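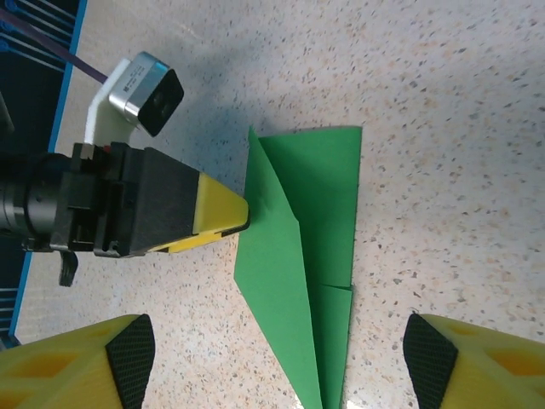 Page last changed: 14 January 2023

Hi, and welcome to Jirkis! I'm Kiri Pomare, and I run a little paper folding school upstairs at 22 Vesport Street, over the shoe repair place. If you found us because your kid came home with a pocketful of squashed airplanes, then yes, that was us, and I hope you got them out before the wash.

We teach people to fold paper. Mostly we teach them to fold paper airplanes, which is how the whole thing started and still fills up most of our week, but we do boxes and envelopes and a few animals too. (The animals are Glenys's department. I can do a passable frog.) We have kids' classes after school, an evening class for grown-ups, and we go out to libraries and birthday parties when somebody can lend us a long enough hallway.

How it started

I used to work in the office of a printing company, and the offcuts there were gorgeous. Long strips, odd squares, whole stacks of colored stock that had been trimmed a hair too short for the job. It all went in the recycling. I started carrying a bag of it home on the bus, with no plan for it at all, and my nephew Zachary Sandhu, who was in fourth grade and bored at my apartment every afternoon, started turning it into airplanes. He was much better at it than I was. I'd make the one everybody makes, the plain dart, and it would go up, think about it, and come straight back down on its nose. His went the length of the hall and under the neighbor's door.

So I got him to teach me. I was embarrassed by how much I'd been doing wrong! I had been creasing in the air, holding the paper up in front of me, when what you want is to get it down flat on something hard. I'd been running my palm over the fold when I should have been using a fingernail or the edge of a ruler. And I never once checked that my two wings matched.

His friends came over, then their friends, and my apartment got very loud. The library let us have their back room for one January vacation week, and that week went well enough that I started looking at rents. We've been on Vesport Street ever since. Zachary is in college now and teaches for us when he's home, and he still beats me for distance.

What a class is like

You get a sheet of paper and you sit down wherever you like. We have tables, but plenty of people end up on the floor, me included. It's a pale speckled floor, hard and smooth, and it's a lovely surface to crease on. The one thing it's bad for is finding a dropped paper clip, because the flecks come in so many colors that a clip just melts into them.

We start everybody on the same airplane, which we call the Kingi. It isn't a fancy shape. Zachary came up with it by changing the standard dart a little at a time, and the name was his too (I've asked where it came from and the story is different every time). It has a pointed nose, long wings, and a body deep enough for small hands to hold on to.

The first fold is the middle crease, and we spend longer on it than you'd expect. Line up the corners, hold them, and press from the center outward. If that crease wanders, everything after it wanders too, and you'll be tweaking the tail for the rest of the hour trying to fix something that went wrong in the first minute. After that come the corners, folded down to the crease to make the nose, and then the long diagonal flaps. People hurry the diagonals. I hurry them myself when someone's watching. You want to hold the point at the top with one finger and let the paper swing over from there, and then stop and look before you press it down. Once it's pressed, paper remembers. You can unfold it and smooth it out, but the old line stays there and the paper keeps wanting to go back to it.
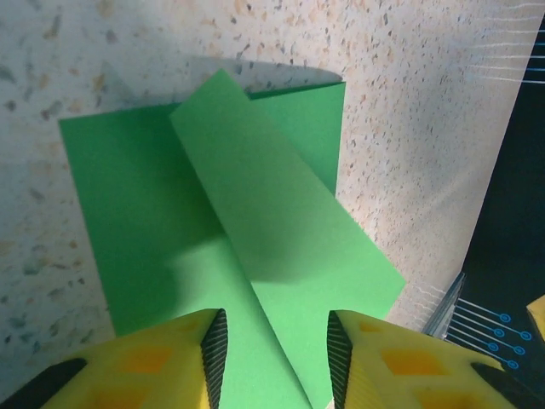 Green paper with the long diagonal flap folded over the darker layer.

We like green for teaching, by the way. Green and the darker oranges. On a saturated color you can see the layers, because the flap on top catches the light and looks paler than the part in shadow underneath, and a kid at the far end of the table can tell which bit I'm talking about. White paper is cheap and flies just as well, but under our windows in the afternoon it glares and I spend half the class saying "no, the other edge." Dark blue has the opposite problem. You can't find your own creases on it.

The paper

I could go on about this forever, so stop me (you can't, it's a web page). Our first paper was all offcuts, and we still use them for the boxes and for practice. For the airplanes we buy from Cloteo, a small paper shop two towns over that cuts to size for us. Euan Cowie at the counter knows our order by heart and also knows that I'll stand there bending sheets back and forth for ten minutes before I say yes to anything. It needs to be matte, for one thing. Shiny paper slides around when you're trying to line up an edge, and it cracks along the fold, and then you've got a white line down the middle of your nice green airplane. It shouldn't be too heavy either, or the nose ends up like a brick by the third fold.

We went through nearly 2000 sheets last year. A lot of that was the library programs, and a fair bit was me trying out a new glider that I still can't get to fly straight. Used paper goes in the big bin by the stairs and anybody is welcome to take a handful home. If an airplane is abandoned on the floor at the end of class, it stays on the windowsill for a week in case somebody comes back for it, and people do come back! A very serious five-year-old once described hers to me over the phone, wing by wing, and we found it.

Who we are

There's me. I teach the after-school classes and answer the email and order the paper.

Glenys Sheehan teaches the evening class. She was a dressmaker for years and she handles paper exactly as if it were cloth, smoothing it away from her with the side of her hand before every fold. Her boxes close so neatly that I've given up making boxes where she can see. If you've told yourself you're no good with your hands, start with Glenys.

Kylie Pirihi does the parties and the library visits. She can get a room full of sugared-up kids to wait for the word "throw," and I've watched her do it many times and still don't know how. She brings the paper, the tape for the floor and a tape measure. You bring the cake.

And Zachary, as I said, during breaks. He also keeps the distance board, the sheet of brown paper by the door with the best throws written on it. The current top one is 1259 centimeters, by a grandmother who had only come in to drop somebody off. (We measure in centimeters because Zachary says inches are for people who round up.)

Things people ask us

Do you need to bring anything? No, just yourself. Short nails are fine, we have rulers and bone folders to borrow.

Can little ones come? From five up, yes, and younger if a grown-up sits with them. Four-year-olds mostly want to do the throwing, and that's okay with me.

Do you allow scissors? For boxes and envelopes, sure. For the airplanes we do let people make small cuts in the back of the wing once they've flown the plain version first – a short snip gives you a little flap to bend up or down, and it changes how the thing turns. Glenys thinks this is cheating. We've agreed to differ.

Is there parking? There's street parking out front, and the lot behind the shoe repair place is free after five. Come up the side stairs, and mind the second step, it's higher than the others.

What if mine doesn't fly? Then bring it over and we'll look at it together. Most times one wing is a touch wider than the other, or the nose has gone soft from too many landings and needs pinching back into a point. Sometimes I can't work out what's the matter with it and we start again with a new sheet.

Come and see us

Classes run in groups of up to 22 and the after-school ones fill up first, so if you want one of those, write to me early. The evening class nearly always has a chair free. You can also just come up the stairs and watch for a bit before you decide, lots of people do, though I warn you that somebody will probably hand you a sheet of paper.

Kiri

Shared 22 times
3 comments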